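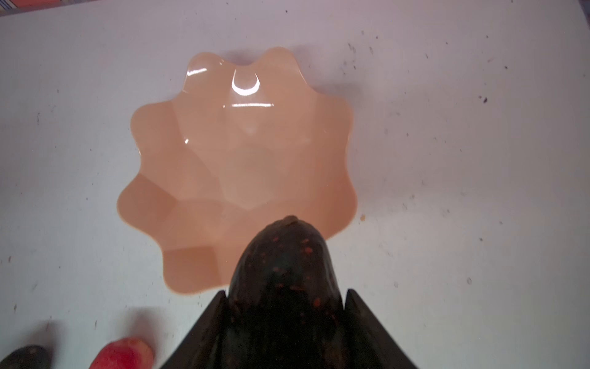
Ullon is a task-planning and control package for two-armed manipulators. It was written by Feven Araya and Nahom Tekleab and first released on October 10, 2019. The planner divides a sorting job into short skills – reach, grasp, carry, release – and assigns each to one arm. Wrist images are used for grasp alignment, and the planner holds a shared model of the workspace so that the arms do not claim the same region at once.

The control loop runs at 200 Hz. Grasp detection was trained on 3,756 labelled images of fruit and small household goods. A later module, Prunda, added by Deok-su Kang, replays logged runs for fault finding.
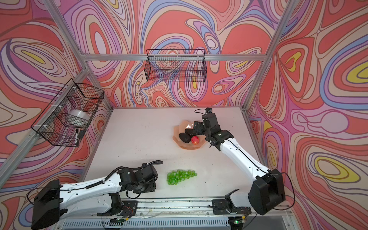

What happens when both arms need the same region?
The planner gives it to the arm already carrying an item, and the other waits at a hold point until the region is released.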